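Plinau Desk Cooler Mat, Size 2

I started making these after my third apartment in a row with floors that showed every ring, scuff and drip. The Plinau is a thin felt-and-cork mat that goes under a compact fridge, a drinks cooler or a countertop freezer and keeps it from buzzing against whatever it sits on. That's the whole product! I've sold 1,508 of them so far, mostly to people in dorms and studio apartments (hello, light sleepers).

The cork side goes down and the felt side goes up. If you put it in the other way the world won't end, but the fridge will creep a little every time you tug the door, and then you'll be emailing me -- Noémi Dobos, nice to meet you -- asking why.
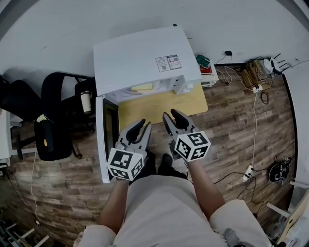 Photo: Qistina Saragih for Prurthorpe Home Goods

Before you order, measure the feet and not the cabinet. Small fridges are often wider up top than they are down at floor level, and the Size 2 wants a bit of mat showing past each foot. Got a door that swings wide? Fine, the mat is thin enough that most doors clear it. If yours has almost no gap at the bottom, ask me for the Rinthorpe, my slimmer version in plain cork.

Cleaning is easy. Wipe the cork with a damp cloth, vacuum the felt, and let it dry flat before the fridge goes back on. Please don't put it in the washing machine. I've tried it with the old Erdem felt and with the new one, and both came out looking like a sad pancake.

The mat also works under a printer or a turntable, and it trims with regular kitchen scissors if you need a narrower piece for a table. I cut mine slowly, from the cork side, and go back over the corners at the end.
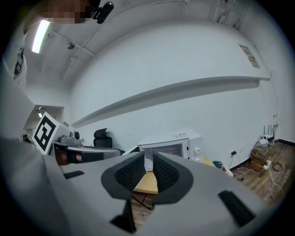
Light wood tabletop, dark metal underneath.

Each mat ships rolled, so leave it under a couple of heavy books overnight. Item number 741, charcoal or oatmeal. There were 231 oatmeal ones on the shelf after the March batch, and charcoal is back in April.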